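4.2 Swapping the fingers

I'll start with the part of the study I enjoyed most, which was changing the fingers and leaving everything else alone. We had already settled on the Ternoment arm (see 4.1 for why the other one went back in its crate), so for this round the arm, the wrist camera and the Gallagher controller all stayed put. Only the fingertips changed. I had two pairs to play with: the stock Stindar pair, which have a hard, flat face, and our own Pramatance pair, which are the same shape with a thin skin of rubber glued on.

Each pair got 50 tries at every task. The kitchen tasks were picking up a piece of toy fruit and putting a slice of toy toast into the toaster. I wrote a try off as a miss if the thing hit the table, if the fingers closed on nothing, or if I lost my nerve and hit the stop button (that last one happened a bit more than I'd like to admit in print).

The fruit was kinder to both pairs than I'd guessed. Round things sort of centre themselves when two flat faces close on them, so even the hard fingers coped with the apple as long as they came in low enough. The peach has a fuzzy surface and I was sure the rubber would win there, but I couldn't split the two pairs on it. So much for my favourite theory!

Toast was another matter. A slice has to be held upright over a narrow slot, and any twist in the grip shows up as a tilt at the top edge. The hard fingers let the slice pivot whenever they caught it off centre, and then the bottom corner would snag on the rim. The rubber ones held the angle much better, but they were slow to let go, and a few times the slice rode back up with them. I ended up adding a pause of 300 milliseconds after opening, which mostly fixed it. I tried the same pause with the hard pair to be fair and it made no difference that I could see.

One more thing about the wrist camera. It sits close to the fingers, so they block a fair chunk of the lower right corner whatever you do. I tried moving the mount back by 5 millimetres and gained very little, so I put it back where it was and left it alone for the rest of the runs.
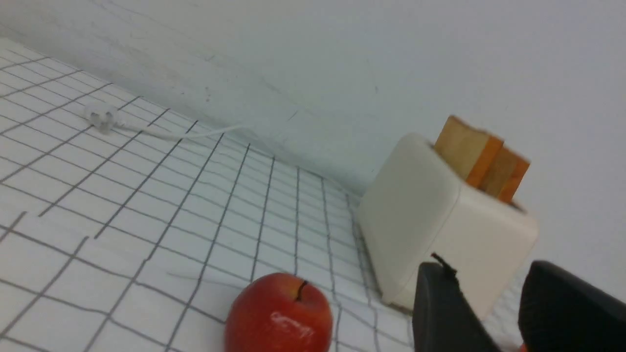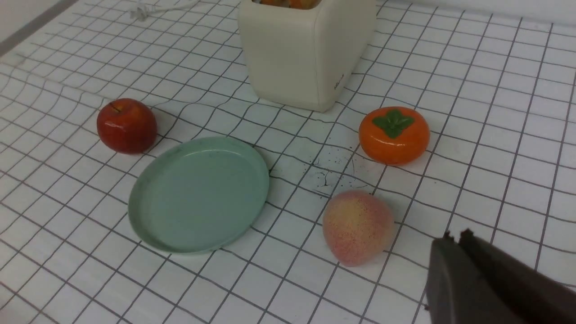
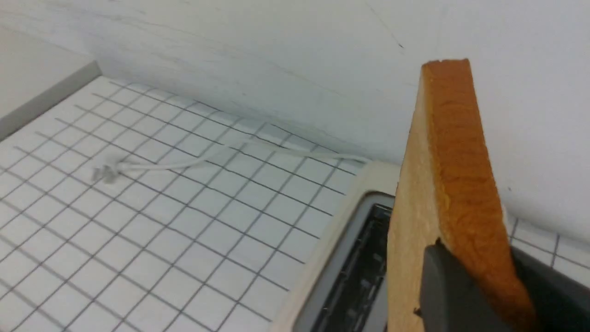 Figure 4. Wrist camera views from the kitchen tasks, with the gripper at lower right in each.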